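How Do Glasses Work?
By Kusum Srivastava
5th March

Look at a tree far away. Are the leaves sharp? Or is it just a big green blob? If it's a blob, you might need glasses. Lots of kids do!

OK, so first - how eyes see. Light bounces off stuff. It goes in through your pupil, the black dot. Behind that is a lens. Squishy, clear, smaller than a pea. It bends the light so it lands on the back of your eye, the retina. Then your brain gets the message. Super fast.

But some eyeballs are a bit too long. Some are a bit too short. Then the light doesnt land in the right spot and everything looks fuzzy.

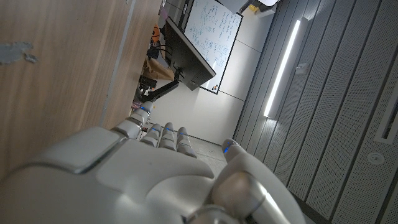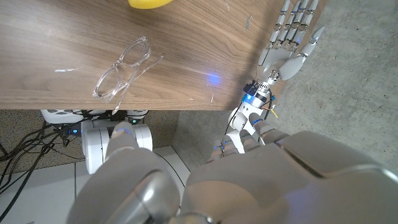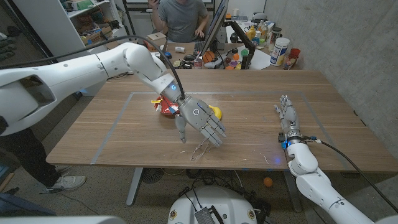
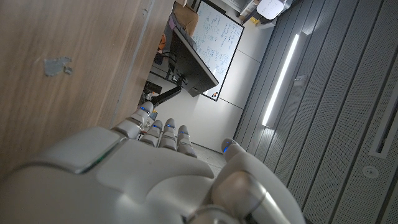 So glasses bend the light first, before your eye gets a turn. Two kinds to know:

Nearsighted - far things are blurry. Lenses curve inward, thin in the middle.

Farsighted - close things are harder to see. Lenses are fatter in the middle, like a magnifying glass.

Lertchai Saithong, eye doctor in Lendwood, tested more than 220 kids last August. His top tip? Tell a grown up if the board at school looks fuzzy. Don't just squint!

Try it: fill a clear glass with water. Stick a pencil in. Look from the side. Looks broken, right? Thats light bending. Same trick your glasses do.

And take care of them. Rinse first, then wipe with a soft cloth. Not your shirt! Lenses up when you put them down. Case at bed time.

Last updated: 5 days ago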